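Cookies help us keep you signed in. Accept / Manage

Wrist feed drifts behind the joint log during lever episodes
Status: open, waiting on reporter
3 min read

Okay, picking this up again after lunch because the morning was a wash. Short version for anyone who wasn't on the call: we're recording demos of the socket job on the old server boards (lift the retention lever, open the bracket, take the processor out), and a chunk of the episodes have the wrist video lagging behind the joint positions. The person driving closes the gripper, the log says it closed, and the video takes its sweet time agreeing. The policy trained on that stuff hovers over the lever and pinches air. I watched it do this for most of an hour and it was kind of sad!

First thing I tried was the obvious one, restarting the Skokden recorder and running a fresh batch. I did 25 episodes back to back, same operator (me), same board, same lamp. The early ones lined up fine. Then the gap started growing, and by the end of the batch I could see it by eye when scrubbing through in the viewer. So it builds up over a session, which I hadn't noticed before, probably because we usually stop for coffee and restart everything without thinking about it.

Second thing was swapping the USB cable on the wrist camera. No change. I also moved it to a different port on the machine, one that doesn't share a hub with the teleop handles. Also no change, and then I couldn't get the handles to pair for a while and had to crawl under the bench. Put everything back the way it was.

I did go through the episodes one by one to see if the drift tracked with anything in the task itself. My hunch was that the long ones were worse, the ones where I fumble around near the memory slots trying to get a fingertip under the lever without whacking anything. The lever is thin and the gap there is tight, so those approaches are slow, and I back off and retry a lot. 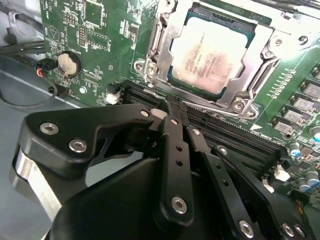
And the hunch was half right. Long episodes do end up with a bigger gap, but so does a short one if it comes late in the session. What matters is how long the recorder has been up. Total uptime, full stop. I had it sit idle with the arm parked for a good while, then recorded one quick lever lift, and the gap was right there from the first second.

So then I messaged Soledad Ruiz-Ortega, who wrote most of the timestamp code, and pasted her the log. Her reply:

"Are you stamping on arrival or on capture? Orkow used to stamp on arrival and we changed it in October. Check which config you loaded."

I checked, and yep, I was on the old config. The Custell bench got reimaged and it pulled the one from before the change. Arrival stamps, and a frame queue that never gets trimmed. The frames pile up, each one gets stamped when it finally comes out of the queue, and the joint log goes merrily on without them. I feel a little silly — the config name is printed right at the top of the recorder window.

What I changed:

Loaded the current config, so capture stamps are on.
Set the queue depth to 2 and let it drop old frames.
Added a check at the end of each episode that compares the gripper closing in the log to the first frame where the fingers move. If they're more than 3 frames apart, the episode gets flagged and goes in the redo folder.

Ran 5 more episodes after that. None flagged. I know that's a tiny number and I'm not closing this on the strength of it, the whole problem was that it only shows up late in a session. Plan is to leave the recorder up this evening and do another batch at the end without restarting anything.

Still open, please weigh in:

What do we do with the episodes we already have? I'd love to shift the video and save them, but the gap changes inside a single episode, so one fixed offset won't do it. Soledad thinks the camera's own frame counter might be saved in the raw files, and if it is we could rebuild the real times from that. I haven't looked yet. If it isn't there I'd say toss them and re-record. It hurts, but feeding the thing bad timing on a move this fussy is worse than having fewer demos.

Also, could somebody on the Seok bench check which config they're on? They were reimaged the same day we were. If you're seeing the hover-and-pinch thing over there, please don't retrain until you've looked.

I'll post the numbers from tonight's batch on this ticket.

4 comments · 2 shares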